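Treltgate shared laundry and drying room: safety checklist with comments
Inspected 24 November 2018 by Renata Ziółkowski. Present: Orhun Polat

Fire exit clear: Yes. A clothes horse had been left in the passage and was moved.
Extinguisher in date: Yes, next due in June.
Lint filters: Fail on dryer 2. Clean before the next load and sign the card.
Dryer vent hose: Pass – one clip loose, tightened on the day.
Detergent stored low and capped: Pass.
Care labels and pockets checked before drying: Pass. Lighters and coins are still turning up in the tray.

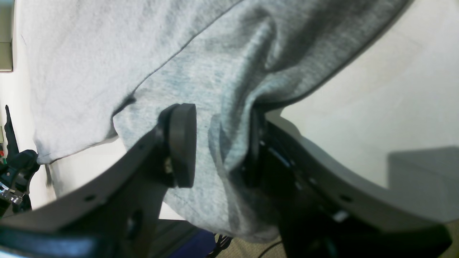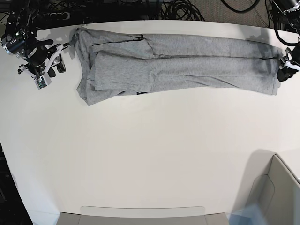

Grey jersey

Reading time: 2 min

Sockets and leads: Fail. The iron lead is worn near the plug. Taken out of use, tag 121. Ji-hoon Oh to order a new one.
Floor: Damp by the sink. Mat put down, leak reported to Homulmont.
Folding table: Pass. No sharp edges, legs firm.
Lighting: Pass, though the switch by the door sticks.
Door closer: Slow. It should shut fully within 15 seconds and did not.
First aid box: Plasters low, otherwise complete.

Comments
Lena Kalinowski asked if the dryers can run overnight. They cannot – the last load must be finished before the room is locked.
Dryer 2 stays off until the filter card is signed.
Door closer to be looked at again at the next visit.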